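Ok thread on closing down my aunt's house in Droravside, because three people asked and I can't type it three times

Background: she's moving to a two room apartment in Flunitville. House has been in the family forever. We had until the end of July to get it empty. It's me, my cousin Lefteris, and whoever we could guilt into it

First thing. Do NOT start with the photos. We started with the photos. Lost an entire Saturday sitting on the floor going who is that man with the goat

Start with the bathroom. No one cries over a bathroom. Expired cough syrup, nine thousand hotel soaps, done by lunch and you feel like a champion

Second thing, get the paperwork out of the house before any furniture moves. Deeds, tax stuff, pension letters. We found the pension folder in the piano bench. Under the sheet music. Why

We got one of those plastic file boxes with a handle and Lefteris wrote DO NOT DONATE on it and it lived in the trunk of my car for six weeks

Kitchen. Ok. The kitchen is where families go to war. Everybody wants the same bowl. There's a good dining table nobody will take and then four grown adults fighting over a bowl

Little ones, green glaze, the kind you put olives in. That's the level of thing I mean. Not worth anything. Everyone remembers it

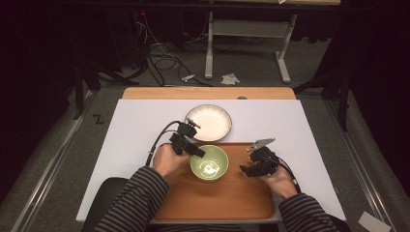

Kalliopi Mitsotakis-Vlachou replied that in her family they drew straws for the kitchen stuff and her brother still brings up the soup pot at Easter, so maybe don't draw straws

Noted lol. We did not draw straws

What we did: my aunt picked first. Sounds obvious but it's her stuff and people were already talking over her head like she'd left the room. She sat in the good chair and pointed. Took two hours, she kept way less than anyone guessed

Then everybody else went in turns, youngest first. One item per turn. You can trade after, but not during. Trading during is how you get yelling

If two people really want the same thing it goes on the windowsill and you talk about it the next day after sleep. Most of the windowsill stuff got sorted in 2 minutes the next morning. Somebody just goes eh, you have it

Bowls: wrap each one by itself. Newspaper is fine but it leaves ink on your hands and then on the walls, ask me how I know. Dish towels are better and you have to pack the towels anyway

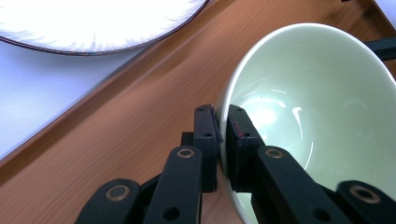 Pale green, shiny inside. Family feud size.

Moving on. Books. Nobody wants the encyclopedia. I'm sorry. The library doesn't want it, the school doesn't want it, the thrift store has a sign on the door with the word encyclopedia on it

Cookbooks are different, flip through every single one before it goes. My aunt wrote on the recipes. "Too much salt." "Made for Eftychia, she hated it." Kept all of those

(Eftychia Christodoulou if you are reading this, the leek thing, page with the big stain. We all know)

Money part since people DM'd me about it

Clearance company number one quoted us 3000 to take everything and sweep up. Company number two said 900 but only ground floor and they don't do stairs. Who doesn't do stairs

In the end we did it ourselves plus one rental dumpster, 400 for the week incuding pickup. Would I do that again, ask my back. But it was a lot cheaper and we got to look at things before they went

Get the dumpster LATE. We got it too early and it sat in the driveway filling up with the neighbors' stuff. Someone put a whole ironing board in there. I have suspicions

Things that sold fast: garden tools, the sewing machine, canning jars (people go nuts for jars??), a box of old door handles

Things that did not sell: the dining table, the other dining table, any lamp, a china cabinet the size of a bus

China cabinet went to Makis Bakalis in the end, for free, if he carried it. He brought three friends and took the doors off first. Smart. Take the doors off first

The mixed dishes. Every house has a shelf where nothing matches, a plate from one place, a bowl from another, gifts and leftovers from sets that broke. My aunt didn't care about the wedding china at all. Wanted the mixed shelf. Every bit of it

So before you box up "the good stuff" and toss the everyday stuff, ask. The everyday stuff might be the good stuff
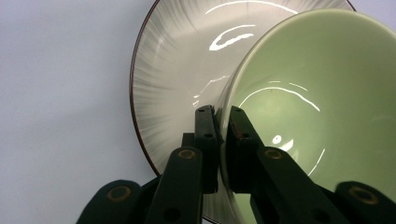
Plate with gray streaks and a dark rim, green bowl. Not a set.

Packing plates, since I got corrected on this by Saturnino Figueroa, who is right: stand them on edge in the box like records. Flat stacks crack from the bottom up. Padding under, padding on top, and don't fill the box so full you can't lift it

Label two sides of the box and not the top. You can't read the top when there's a box on it. Took me til box thirty to work this out

Write the room it's GOING to, not the room it came from. "Hall closet" means nothing in an apartment with no hall closet

Last week stuff: cancel the water last, you'll want to mop. Keep out a kettle, some mugs, toilet paper, a lamp (we had plenty). Forward the mail earlier then you think. Check the attic twice. Second time we found skis. She says they aren't hers

She's in the new place now. Mixed shelf is up over the sink. She's already complaining about the upstairs neighbor so I think it's going well

Will do a separate thread on the garage when I've recovered. There was a boat engine. No boat

Edit, yes the sewing machine is gone, please stop asking. Still have lamps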